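Handling Soft Goods: Course Handout 4
Buying a two-arm kit for the teaching lab

Welcome back, everyone, and thank you for the very lively discussion after the last session, which I enjoyed a great deal and which has made me rewrite half of this handout! We are going to look at the Siduleo bench kit as a buyer would, so please read with your purse in mind as well as your notebook.

The kit comes as a pair of arms with grippers, and Tremari sells the support plan separately (do look at the small print there, it is easy to miss). The job we have chosen for the review is putting a garment on a hanger and the hanger on a rail. It sounds like nothing at all when you do it at home, half asleep, but cloth folds wherever it pleases and one arm very often has to wait for the other.
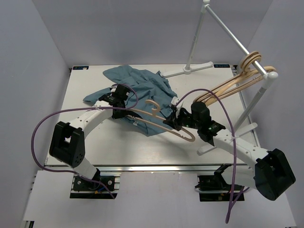

When you write up your review, I would like you to give marks out of 100, split however you think fair, and to tell me why you split them that way. Last March's group put nearly everything on speed, and I felt rather sorry for the setting-up instructions, which got 5 marks between them.

Points to think over before we meet:
How would you judge a hanger that is on the rail with one shoulder slipping off?
Would you pay for the Tremari plan in the first year?
How does the Issa kit from Handout 2 compare for spare parts?

The Punden price list is in the course folder. Please bring page 9 with you, and a pencil.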